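# Renewal News for *The Amesbridge House*

The network confirmed this morning that *The Amesbridge House* will return for a further season. The announcement had been expected since January, when the production office renewed its lease on the Werkov property, and it brings to an end a long period of speculation among regular viewers of the program.

According to the statement, the new season will consist of 18 episodes, two more than the last. Filming is to begin in the spring. All of the principal couples have been invited back, and all but one have accepted. The statement does not identify the couple that declined, and this blog will not guess at it. Readers who wish to do so are asked to keep their theories out of the comment section until the cast list has been published.

The more significant item concerns the wedding. Viewers will recall that the previous season closed with a proposal on the terrace and an answer given off camera. The network has now confirmed that an engagement took place and that the ceremony will form part of the coming season. It will be held at the Hofstetter, the lakeside hotel used for the reunion special, and catering has been awarded to Gustum. The guest list is set at 367, a considerable number for a couple who said on two occasions that they wanted a small event.
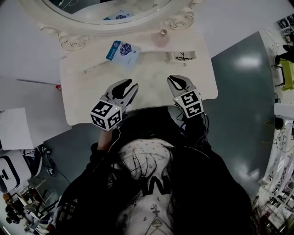 *Leaning over the cream-white vanity table.*

Before the announcement, this blog invited readers to state whether the wedding should be televised at all. A total of 1,423 responses were received. A clear majority favored a full broadcast, preferably as a double episode. A smaller group argued that the vows should remain private and that the reception alone should be shown. That second position deserves more attention than it received. The couple has been open with viewers through a difficult year, and a few minutes without cameras would be a reasonable courtesy.

The network will also offer 500 places in the audience for the reunion taping. Applications will be handled through the program's own website, and one application per household will be accepted. This blog has no tickets to distribute and cannot forward requests.

Weekly recaps will resume with the first episode and will be posted by 9 a.m. on the morning after each broadcast. The archive for earlier seasons remains available, with the exception of the second reunion recap, which is being corrected after several readers pointed out that two of the couples had been confused with each other in the dinner segment.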